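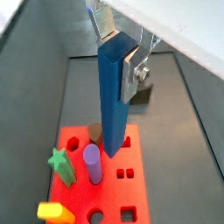
pacita_m wrote:
Trace around it and be done, that's my vote. You will never find a replacement block that fits a foam board. I tried for most of a winter and ended up with a drawer of blocks that fit nothing.

Filed under: Toys & Games > Wooden, Foam & Puzzle > Sorters
14 replies | Share (2) | Print this thread | E-mail to a friend

ledura_lou wrote:
Seconding Pacita on replacements, but tracing gives you a hole the size of the pencil plus the block. Foam gives. Cut inside the line or everything rattles.

hijazi77 wrote:
Can we back up? The original question was whether foam sorters are any good for a two-year-old, and we are now doing joinery.

pacita_m wrote:
The two-year-old can wait. The two-year-old is eating the cylinder.

hijazi77 wrote:
Fine. My opinion, for what it cost you: foam is quiet, it doesn't hurt when thrown, and it teaches a child that a square peg goes in any hole if you lean on it. Ours had the pentagon in the hexagon within a week. She was very proud. I said nothing and I have regretted it since.

Hadiza Akande wrote:
I run the toy shelf at the Zaltilville playgroup and I'd disagree about the leaning. A bit of grip is the whole appeal. In a wooden box the block drops and it's over, and the child looks at you like you've ended the movie. In foam it stands up and stays there, so they get to admire it. Tall blocks especially — they can hold on to the top while they hunt for the hole with the bottom.

ledura_lou wrote:
Tall blocks are also what gets swung at the cat.

Hadiza Akande wrote:
I did not say the cat was in favor.

zed_of_lelto wrote:
Does anyone wash these? Serious question. Ours came from a yard sale in April 2018 and the holes have never been what I'd call clean. There was a raisin. I choose to believe it was a raisin.

pacita_m wrote:
Dish soap, old toothbrush, squeeze it in a towel, leave it flat overnight. Don't stand it up to dry or it'll curl. Mine has had a bend in it for nearly 7 years and the round one now goes in at an angle, like a drunk going through a revolving door.

hijazi77 wrote:
So to be clear, you own a warped board and a drawer of blocks that fit nothing, and you're the one giving advice.

pacita_m wrote:
Who else would you ask?

zed_of_lelto wrote:
Toothbrush worked. It was not a raisin.

Reply to this thread | Print | E-mail | 6 people are following this topic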